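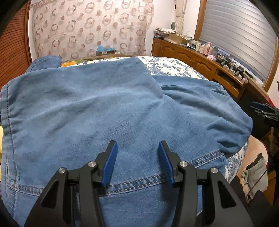

Lei, commenting on the draft, asked why denim had been given its own category when every other garment was sorted by size alone. The reason is thickness at the seams. A double-stitched seam does not compress when folded, and a drawer loaded to 100 per cent with jeans and jackets will not close.

2.1 Method

Garments were laid on a made bed, smoothed by hand and folded in thirds. A patterned bedspread was kept in place throughout — removing it would have changed the friction under the fabric. Light blue denim lay spread loosely at the start of a trial, creases included. Folded stacks were then measured under a 50 g board.

2.2 Limitations

The Drarnirov residence has one drawer size, 120 mm deep. Results may not apply to the wider Hiltis units in the Lukbridge building. Sleeves and legs hanging over the edge of the mattress pulled the fabric off line and added to folding time. Colour was not recorded.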